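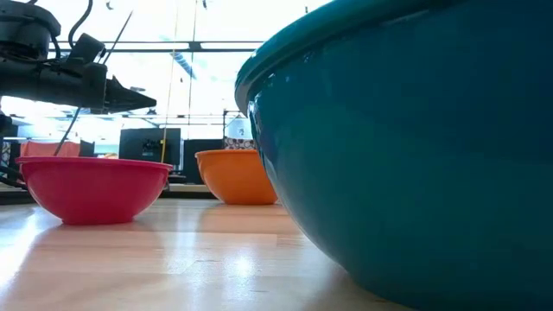 4. The open day at Cakiddale

4.1 Setting and visitors

The open day was held in the Cakiddale workshop in April 2024, and we had looked forward to it for a good while, perhaps with a little more hope than planning. Our earlier trials under the Tumis project had all been done with people who already knew the arms well, and we wanted to hear from people who did not. Visitors came in small groups, were given a short welcome by the door, and were then free to wander up to the bench, ask whatever they liked and stay as long as they pleased. Some stayed for two minutes and some for most of the afternoon, and we were glad of both.

We had chosen bowls for the demonstration after a long talk amongst ourselves about what would feel familiar. Everybody has stacked bowls at home, and everybody has an opinion on how it ought to be done -- which turned out to be very useful, as visitors began offering advice almost before they had put their bags down. Several wanted to know why the largest bowl should not simply go first, and we had some of our best talks of the day over that question.
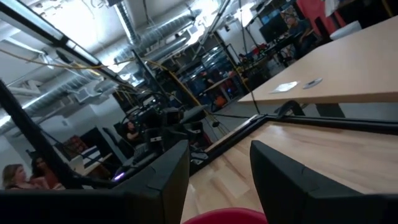
The groups that stood closest tended to ask about the fingers, and in particular how hard they press. Those who kept further back asked more about safety, and about who would be to blame if something were dropped. We had not expected distance from the bench to matter in this way, and we return to it in Section 7. A kind retired cook from Catacutan spent a long time explaining to us how she lifts a bowl by its rim with a thumb inside, and we have since tried to describe our own grasps in her words when we talk to guests.

4.2 What was shown

The demonstration used two arms over a framed wooden board, with plastic bowls in different colours and sizes set out between them (Figure 3). Guests were welcome to suggest a new layout between turns, and the Colter notes sheet was kept at hand so that their remarks could be written down in their own words.

Figure 3. The bowl workspace at the open day, with one arm on each side of the board.
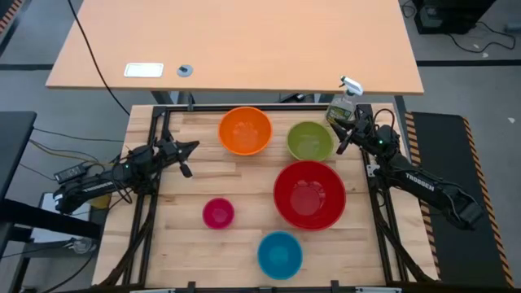

Reading time for this section: 3 minutes

Colour proved a great help in conversation. Guests said "the green one" or "the little pink one" quite happily, where our own team would have used a position on the board, and after a while we found ourselves doing the same. We have kept the habit -- it makes the notes far easier to read -- and the sheet for the July visit has been rewritten to match, with 9 short prompts in place of the longer form.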